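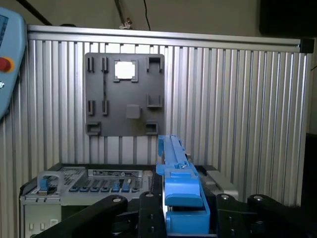
Unit 4. Aluminum Extrusion: Process, Alloys and Section Design
Course notes, Materials and Manufacturing. Prepared by Verena Reisinger, with corrections by Chun-yin Sin.

4.1 Direct extrusion

In direct extrusion a heated cylindrical billet is placed in a container and pushed by a ram through a steel die. The metal leaves the die as a continuous length with a constant cross section. Friction between billet and container wall adds to the required force, so the load is highest at the start of the stroke and drops as the billet gets shorter. Indirect extrusion removes most of this friction by moving the die relative to the container, but the hollow stem limits the size of the section.

The extrusion ratio R is the container bore area divided by the total area of the section. For a container area of 2,000 mm² and a section area of 205 mm², R is slightly under 10. Ratios in production are often much higher.

4.2 Alloys

Most structural and architectural profiles are made from 6xxx series alloys, in which magnesium and silicon form the strengthening phase Mg2Si. The usual sequence is:

Homogenize the cast billet.
Preheat and extrude.
Quench at the press exit – air or water, depending on alloy and wall thickness.
Stretch to straighten.
Age artificially (temper T5 or T6).

A slow quench lets coarse Mg2Si form before aging. The part then looks normal but falls short on hardness.

4.3 Dies

Solid sections use a flat die. Hollow sections need a porthole die: the metal splits around the bridges that hold the mandrel and rejoins in a weld chamber. The seam welds run the full length of the profile. Charge welds, formed where one billet follows another, must be cropped.

Bearing length controls local flow speed. Thin walls get short bearings and thick walls get long ones.

4.4 Section design

Keep wall thickness as even as possible. Avoid deep, narrow slots; the tongue of die steel that forms the slot acts as a cantilever and can break. Ribs stiffen a wide flat panel and also hide small surface marks. Use radii at inside corners.

4.5 Bending stiffness

For a simply supported beam with a central load F, the deflection is FL³/48EI. Take E = 70 GPa. Doubling the span increases deflection eight times.

Exercise: find the minimum I for L = 3,000 mm, F = 205 N and a maximum deflection of 10 mm. Neglect self-weight. Show units at every step.

Reading: Bergmann, chapter on metal flow in porthole dies.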